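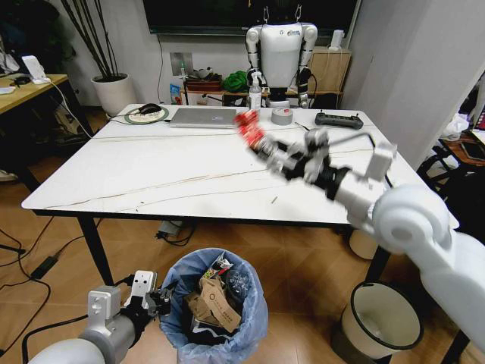 *Figure 4. Table-clearing task, seen from the head camera. The right gripper is holding a red object over the table and the left gripper is at the rim of the bin.*

## 4.3 Recording a table-clearing task

Read section 3 before you start. You need one operator at the controls and one spotter next to the stop button.

### Set up the table

1. Place the bin on the robot's left side, close enough for the left gripper to reach the rim. Fit a bag and fold the edge down over the outside.
2. Put out the items to be cleared. Items that stay on the table, such as a laptop or a mouse, may be left in place, but write them down in the task sheet.
3. Route floor cables away from the bin and from the operator's feet.

**Note:** Leave the bin where it is for the whole set. If it gets moved, start a new set.

### Record

1. In the Vivivo console, open **Teach > New set** and enter a task name.
2. Bring both arms to the ready pose and wait for the green status line.
3. Press **Record**. Hold still for 3 seconds.
4. Pick up one item, carry it over the table to the bin, and open the gripper above the bag.
5. Return to the ready pose and press **Stop**.
6. Mark the take **Keep** or **Discard**. Discard any take in which an item was dropped outside the bin.
7. Repeat until you have 50 kept takes. Change the starting position of the item after every eight takes.

**Caution:** Do not reach into the bin or across the table while the arms are live. Pause the session first, then wait for the motor light to go off.

**Caution:** Keep the wrist cables slack. If a cable pulls tight or catches on the bracket, stop and clear it before the next take.

### If the arm lags behind your hand

Lower the speed setting by one step and record a test take. If the lag is still there, close the console, restart the Sarnov link box, and repeat from step 2.

Section revised 20 December 2022, R. Chin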